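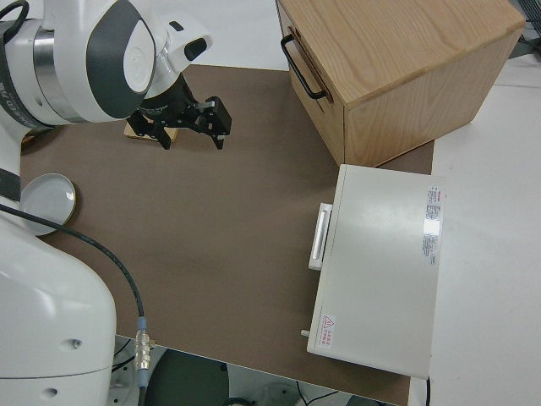 Drimton Tabletop – perception and grasp planning stack

Drimton is the control and planning side of our two-arm tabletop cell. It takes synchronised colour streams, keeps a list of objects on the mat, proposes grasps for a parallel gripper and passes timed joint targets to the arm drivers. This file covers the software and the recordings shipped with it. Wiring, safety and mounting are in a separate manual held with the cell.

Status: usable, interfaces may still change. The planner was rewritten in April and configuration files from before then will not load.

Contents

drimton/track – object list, identity keeping between views
drimton/grasp – grasp proposals, rim and flat-object modes
drimton/plan – path search, arm-to-arm clearance
drimton/replay – offline playback of recordings
tools/ – calibration, log trimming, label checks
data/ – index files only; recordings are fetched separately

Getting started

Build with the supplied make file, then run tools/check_env. It prints the driver versions it has found and stops if the two arms report different firmware. Copy config/base.yaml to config/local.yaml and edit the copy. Changes to base.yaml are overwritten on update.

Calibration must be run before the first session and again whenever a camera has been moved. Each camera has its own file. Do not merge them by hand; the loader expects one transform per file and silently takes the first.
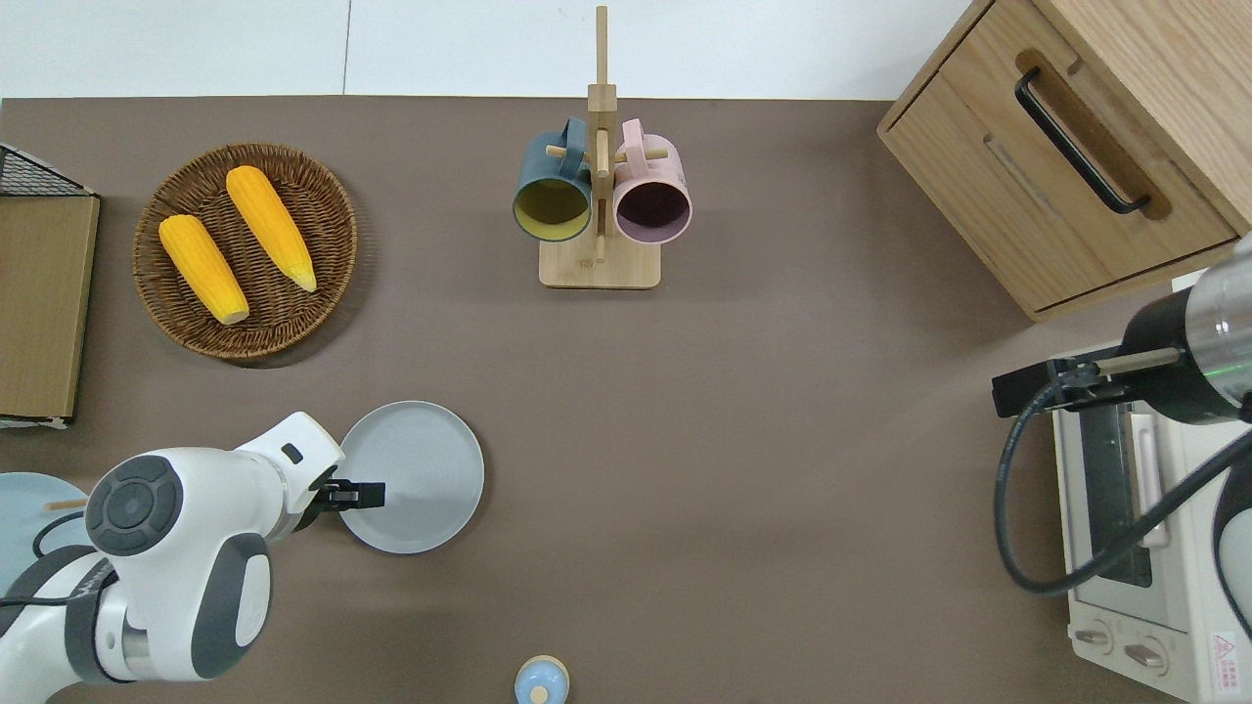 Tracking works on a fixed vocabulary of kitchen and household items, set in config/vocab.yaml. Entries have a name, a coarse shape class and a permitted grasp mode. An object outside the vocabulary is still held as an obstacle, but no grasps are proposed for it.

Identity is kept by position first and colour second. This holds up well on a tidy mat and badly when an arm hides most of an object and then moves it. In that case the tracker opens a new entry and marks the old one as lost. The two can be joined afterwards with tools/relabel.

Grasp modes

flat – for blocks and other low objects. Fingers vertical, opening aligned with the short side.
rim – for plates, dishes and bowls. One finger inside the rim, one outside.
handle – for drawers and doors. Needs a hand-entered axis.
none – obstacle only.

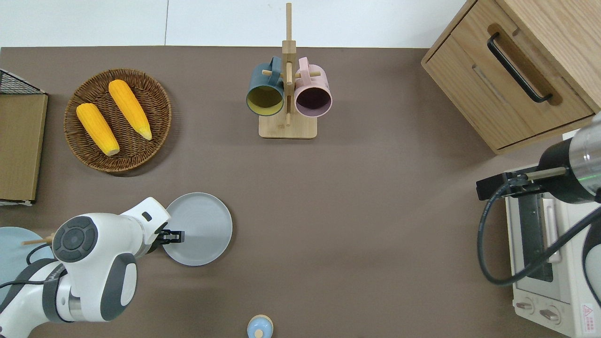
Left arm holding the light grey plate by its edge; right arm over the toaster oven.

Rim mode samples candidate points round the fitted circle and scores each by reach, wrist angle and distance to neighbouring objects. The default is 200 candidates. Lower values are faster – though below that the search tends to settle on awkward wrist angles. Force limits are set per object in the vocabulary file and are not estimated.

Arm-to-arm clearance is checked on every path segment. Cables are not modelled. Leave the clearance margin at its default unless you have watched the full path in replay.

Recordings

The index lists 207 recordings over nine layouts. Each recording holds the colour streams, joint states, gripper width and the planner log. Labels were entered by Leopold Imhof and checked by Iddrisu Eshun. No depth is included.

Splits are made by layout, so the same arrangement never turns up in both training and test. Please keep to this if you publish results.
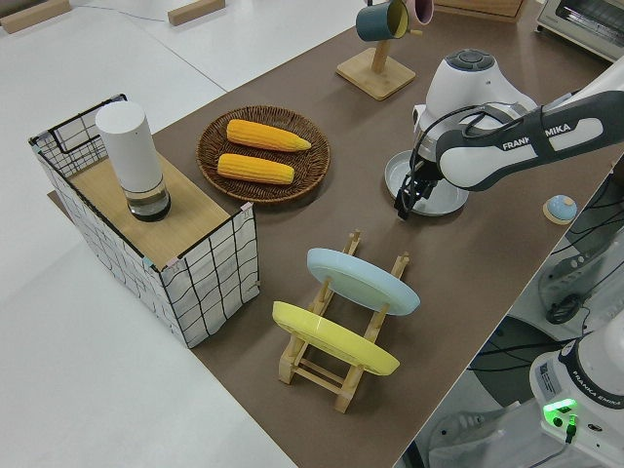
Rim fitting depends heavily on how a plate is standing. The fitter assumes a circle parallel to the mat and rejects anything tilted beyond a set angle. A shallow dish lying flat under the gripper, like the light grey one, suits this assumption; the pale blue and yellow plates upright in the rack do not, and should be entered as obstacles. A tilted-rim fitter exists on a branch but has not been tested with both arms enabled.

Known problems

Glare on pale, glossy lids can split one object into two.
Replay drifts against the log if a stream has dropped frames. Use --strict to stop at the first gap.
The relabel tool does not undo.
Shutting down during a path search leaves a lock file in /tmp, which must be removed by hand.

Reporting faults

Attach the planner log, local.yaml and the commit hash. Reports without a log will be closed.

Contact: Drimton maintainers, Ustodier | © Ustodier | Back to top

Related items
Appiah – label format and checker
Rurkutico – joint-space path library
Drimton release notes, version 4
Camera calibration guide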